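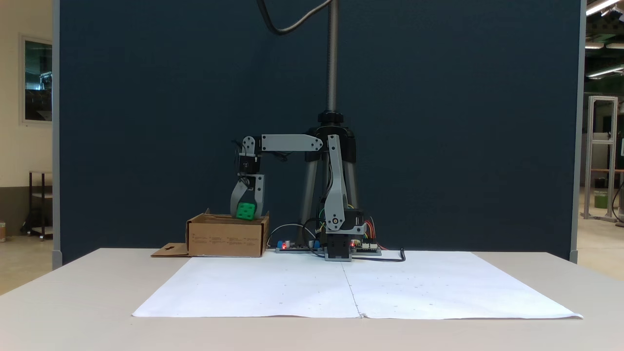 Paper table cover keeps curling at the corner - how do you join two sheets?

Started by Filipa Teixeira, 25 September 2024
Workrooms and Tables board, 1033 views

We use cookies to remember your login and your reading position. Accept / Manage settings

filipa_t
We've got a white table up against one of the dark blue partition panels and I've covered most of the front of it with white paper. One sheet wasn't wide enough so it's two, joined down the middle. The join is all right. What annoys me is the lower right corner, which curls up a bit. I've had it under a stack of books overnight and it came back.

Second question while I'm here. Would you tape a join like this on top or underneath?

rova_naledi
Underneath, always. Tape on top catches the light and picks up dirt along both edges. Butt the sheets together face down on the floor, tape the back, then turn the whole thing over with someone holding the other end.

For the corner, roll it the opposite way round a cardboard tube and leave it for a day.

Flivley
Disagree about underneath. If you ever need to swap one half you have to lift everything off the table. I use matt tape on top and you can't see it from a chair. Mine has been down since December.

rova_naledi
You can see it if you sit side on to a window. We did a long table at Skulitholm with tape on top and I had to redo it.

Flivley
Then that was shiny tape.

irina_pascu
What weight is the paper? Thin stuff will curl whatever you do to it. Off a roll it's worse, and the outside edges always go first.

filipa_t
No idea on the weight, it was on the shelf when I started. It has faint little dots on it. I don't mind those.

Forgot to say the light is part of the problem. With the panel being so dark, the paper looks very bright against it

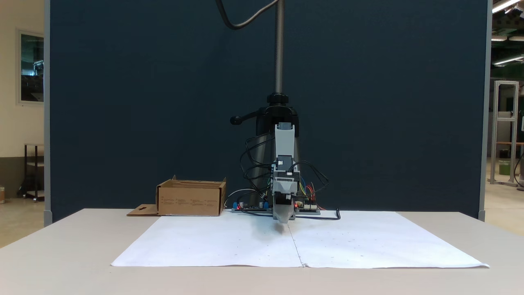 and every soft shadow shows up, so a raised corner looks worse than it is. I did wonder about a lighter panel but the navy is what we have, and it is nice and matt.

mirela_b
Keep the navy. I had a pale grey one and could never see where the table stopped.

For the corner, a dot of removable putty. Press it flat and leave it.

irina_pascu
Putty leaves a grease spot on paper after a few weeks. Double-sided tape, a short strip along each edge.

mirela_b
Never had a grease spot. Could be the brand.

F_Calado
Is the cardboard box staying on there? Ours lived on the table with its flaps open and somebody's sleeve caught them daily. I cut the flaps off in the end.

filipa_t
It's staying, and so are the flaps. It's low enough that it doesn't bother me.

Right, I'll try the tube first, then double-sided tape if that fails. Leaving the join as it is for now.

rova_naledi
Leave it two days if the paper is thick.

Recent topics
Figueiredo trestles, are the longer legs worth it?
Getting marker off a white tabletop
Partition panels: washing the fabric ones
Where to keep flat cardboard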